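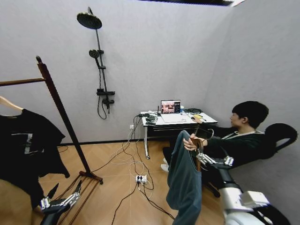 Marville Furnished Rooms is hiring a part-time room setter for its building in Idulholm. The job is 19 hours a week, spread over four mornings, and starts in February.

We rent small furnished rooms by the month. When one tenant leaves, the room has to be put back to its standard layout before the next one gets the key. You would do that work, mostly alone, with one other setter in the building if something needs two people to lift.

## What the work is

Most rooms have a desk, a clothes rack, a chair and a bed. A normal morning goes like this:

- Pick up the room list and keys at the front office.
- Collect anything left behind. Clothes go on hangers first so we can see what there is, then into a labeled bag. We keep bags for 50 days.
- Put the furniture back where the floor plan shows it. Desks on casters get rolled, racks get lifted. Please don't drag a rack across a wood floor.
- Sweep and damp-mop the floor, then wipe the desk, the rack and the door handles.
- Check the shower fittings: head, handheld, hose and valve. Tighten what is loose by hand and write up the rest for the plumber.
- Fill in the room sheet and leave it at the office.

Black fittings show lime spots quickly, and we use a mild vinegar mix on them. No scouring pads. Dark wood gets a dry cloth only.

You will not be doing laundry or bed linen. Utenska picks that up and brings it back folded. Repairs beyond a screwdriver go to Öztürkmen, who also supply the furniture and keep spare legs, rails and knobs in our basement.

## What we ask

- You can lift one end of a desk and work on your feet for a full morning.
- You can read a floor plan, or are willing to learn. It takes a day or two.
- You write clearly enough that the plumber knows which room and which part.
- You are careful with other people's belongings. Small things turn up in shirt pockets and behind desks, and all of it gets bagged.

Experience in hotels, moving or cleaning is useful but not required. There are 138 rooms on the list and usually three to five to set in a morning – more at the end of the month.

## Pay and terms

Pay is by the hour and is discussed at the interview. There is a one-time payment of 500 after the first three months. Work shoes, gloves and cleaning supplies are provided. Paid training lasts two weeks and is done alongside the current setter.

The contract is for one year and can be extended. Extra shifts come up at the end of most months, and you can turn them down.

## How to apply

Send a short letter and a list of past jobs to the Marville office in Idulholm, by mail or at the front desk. Tell us which mornings you can't work. A photo is not needed. Interviews are held in the building and include a short trial in a vacant room, so wear something you can bend in.

Posted 2021-09-13. The ad stays up until the job is filled.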